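Clubs > Althorpe Robotics Club > Table Setting Challenge > Set-up Guide > Part 3: The Practice Scene

Part 3: Getting the Practice Scene Ready 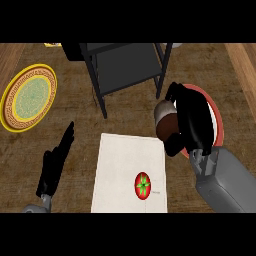 By now you should have the simulator installed and your two arms answering to the controllers, and if you went through Part 2 in one sitting, please get up and stretch before you go on. This part takes most teams a full meeting the first time and only a few minutes after that, so don't be discouraged if the first evening goes slowly. We set aside 15 minutes at the start of every meeting for loading and resetting, and we're usually glad of all of them.

The tabletop rounds come later in the season. For practice we keep everything down on the wooden floor, where there is more room for the arms to swing wide and where a beginner can knock things about without chasing them over an edge.

Loading the scene

1. Open the simulator and choose Devia Room from the list of saved rooms. If you see two entries with that name, take the lower one. The upper one is left over from June and still has the old arms in it.

2. Wait for the floor to finish loading. The wood grain comes in last, and the controllers feel sluggish until it does.

3. Turn the view until you are looking down from above, with the black side table toward the top of your screen. All the hints in this guide about "left" and "right" are written for that view.

4. Check that you can see the white sheet, the tomato and both plates. The plate with the yellow rim belongs on the left, and the one with the red rim on the right.

Note: The black bands at the top and bottom of the view are normal on our club machines. Please don't go hunting through the display settings to get rid of them. Thirumalai Rao spent a whole evening putting the last set of changes back the way they were!

Waking up the arms

5. Put both controllers flat on the desk in front of you and press the reset button on each, left one first.

6. Pick up the left controller and move it slowly in a small circle. The left gripper should follow. Do the same on the right.

7. Squeeze each trigger gently. The fingers close in step with your squeeze, so a half squeeze gives you a half-closed hand, and this takes a bit of getting used to if you've come over from the two-finger grippers in the beginner group.

CAUTION: Never press reset while a gripper is holding something. The hand opens all at once, and whatever was in it can end up under the furniture, where you will have to reload the room to get it back.

Your first practice run

8. Start with the cup. Bring the right hand in low, close the fingers around the body, and lift it just clear of the red-rimmed plate. It will very likely tip onto its side in your grip, as it does for nearly everyone, and for now that's perfectly fine.

9. While the right hand is busy, keep the left one empty and parked over bare floor, between the yellow-rimmed plate and the sheet. Resist the urge to help.

10. Turn the right wrist a little at a time until the cup stands upright, then set it down and let go.

11. Now try the tomato with the left hand. Close softly and stop as soon as it moves with you. The object of the exercise is to pick it up from the sheet and put it down again on the yellow-rimmed plate.

12. Save your run under your team name and the run number. Ondville team has reached 223, so there's no shame in a large number.

Note: Scores go up to 100 for each run. A dropped object costs you 8 points, and bumping the side table costs the same, but you may carry on after either one.

When you are comfortable with all of this, move on to Part 4, where Endang Ginting explains how to pass an object from one hand to the other.

Comments

marisol_k: My daughter's team was stuck at step 6 for ages. Their controllers were swapped! Might be worth a sticker on each one.

Endang Ginting: Good thought, I'll bring some stickers to the next meeting. Thank you!

Alarcón team: Is the 8 points taken off again if you drop the same thing twice? We got the tomato onto the plate in the end but it was a long road.

Thirumalai Rao: Yes, I'm afraid, every drop counts. Well done on the tomato though.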